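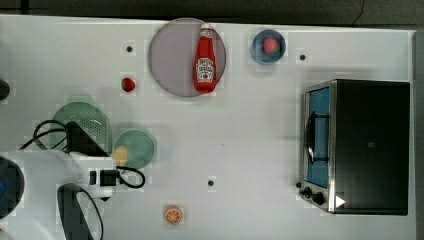

Play kitchen corner opens at Burnell community hall

A new play kitchen corner has opened in the side room of the Burnell community hall, and families with small children can use it every morning until the end of May. The corner has toy foods, some cookware in a child's size, a plate and a bowl, a toaster oven and a low shelf for books. Entry is free, but parents or grandparents must stay in the room with the children.

The idea came from the parent group Diệp, which already runs the toy lending shelf in the same building. Last winter the group asked its members what they would like to have in the side room, and 59 families gave an answer. A reading corner and a train table were also on the list. The kitchen got the most votes, and the reading corner came second, so the hall decided to put the book shelf in the same place.

The total cost was 1,000 dollars. The larger part was paid by Drudex, a hardware store two streets from the hall, and the rest came from the spring flea market. The white table was already in the building. It was used before for the sewing course, which has now moved upstairs.

Most of the small things were given by families. Diệp put a box at the entrance for four weeks and received 81 items, many more than one table can hold. The group sorted them by size and by condition. Toys with small loose parts were not accepted, and also nothing made of glass. The toys which did not find a place on the table went to the lending shelf, where members can take them home for two weeks.

The soft banana is already a favorite with the youngest visitors. It can be shown peeled, with the pale inside and the yellow peel spread out to the sides, and it has a small blue sticker on it like a banana from the store.

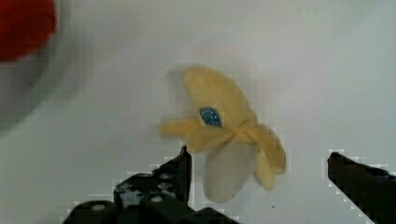
Soft toys of this type are washed once a week, and the group asks parents to put a toy in the basket near the door if a child has had it in the mouth. The hard pieces are wiped with soap and water after the last visit of the morning. A list on the wall shows what was cleaned and when.

The children can choose their own game. There is no program, and the group does not plan to make one. In the first days many of them played restaurant, with one child at the table and the others taking orders. Some only wanted to move the strawberries from one dish to another, and this was also fine. Parents sit on the bench along the window, where there is a socket for the coffee machine.

Some parents asked about the toaster oven, because they were worried about heat. The oven is there for pretend cooking only. It is not connected to the electricity, and the power cord was taken off before it was put in the room. The knobs and the glass door are part of the game, and the children may use them as they like. The group still asks that adults help with the door when very young children want to open it, so no fingers are caught.

The colander and the pot are both in the same mint green and came from one family, who gave them together. The round plate was given by another family. More fruit would be welcome, the group says, and also a second pot, as this is the piece that children most often want at the same time.

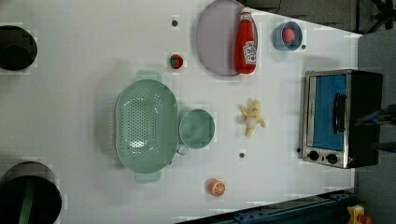
Opening hours and rules

The corner is open from 9 in the morning until noon. No reservation is needed. The side room is allowed to hold 40 people, adults included, and when it is full, families are asked to wait in the entrance hall. On rainy mornings it is better to come after 10:30, when the first families usually go home.

Strollers must stay in the entrance hall, next to the coat rack. Outdoor shoes are not allowed on the carpet, so please bring socks or slippers. Real food should not be eaten at the play table. There is a separate table for snacks in the corridor, and water can be taken from the kitchen of the hall.

Before leaving, everybody is asked to help with tidying. The bottle and the fruit may stay on the table or on the dishes, ready for the next children, and all soft toys go on the shelf or in the basket if they need washing. Broken pieces should be given to the person at the front desk. Please do not take them home for repair without telling the desk first.
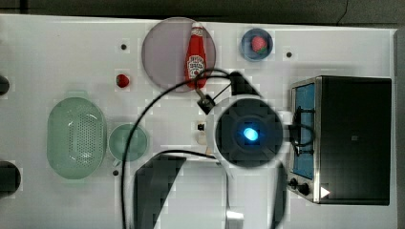

The kindergarten in Gritorov, the next village, has also asked to use the room with its older group. These visits will take place in the afternoon, when the corner is closed for other families, so the morning hours do not change.

At the end of May the group will decide if the corner can continue over the summer. The side room is normally needed for the holiday camp, and one possibility is to move the table to the smaller room behind the stage. Parents can write their opinion in the notebook at the front desk. The notebook is also the place for other wishes, for example a cash register or a play sink, which several children already asked for.

Toys for the corner can still be brought to the front desk in the mornings. They should be clean and complete. Larger furniture can't be accepted at the moment, as there is no space to store it.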